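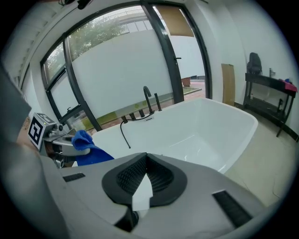
Zdislava Machala

December 29, 2022

Day two of being told that this bathroom will change my life. I have my doubts. The tub is handsome, I'll give it that: white, deep, standing on its own in front of all that glass like it's waiting for applause. But I've cleaned enough tubs to know what a glossy one looks like after a week of hard water, and I am the one with the blue cloth.

Frida swears by it. She says you wipe the rim once after every bath and never scrub again. She said the same about the oven in August.

The faucet worries me more. Tall, black, bent over at the top, very elegant, and every drop is going to dry on it as a pale spot. Same for the three little valve handles and the hose. Who decided black was a good color for things that get wet? The leaflet from Sastano says to use a soft cloth and their own cleaner, 19 dollars a bottle. I used dish soap. We'll see if it all falls apart.

Then there's the window. Floor to ceiling, black frames, no curtain. Frida says there are only trees out there. Trees and the mailman, I said. She has priced a blind from Turunen at 700, and I told her a bedsheet would do the job.

I haven't taken a bath in it yet. It must need every bit of hot water we've got, and the heater already sulks after one long shower. Maybe tomorrow, with the lights off.

Note to self: ask about the floor behind the tub. I can't see how a mop gets in there.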